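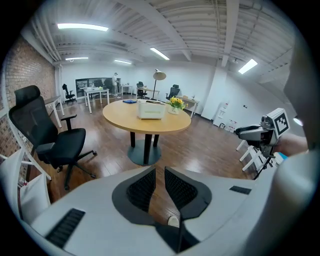 Tenants had asked for somewhere to meet away from their desks, Studeo was told during the March consultation, and for chairs that support the neck.

Endon, November 2018 - Studeo has completed the refit of its shared office at Morkovstead. The work covers 1,575 square feet and was carried out by Moodley over four weeks.

Desks with light grey tops and white legs have been installed, along with black mesh task chairs with headrests and armrests. A round table on a central pedestal is provided for short meetings. The red brick wall and brown wooden floor are retained.

Desks are let monthly - terms are available from the Studeo office in Endon.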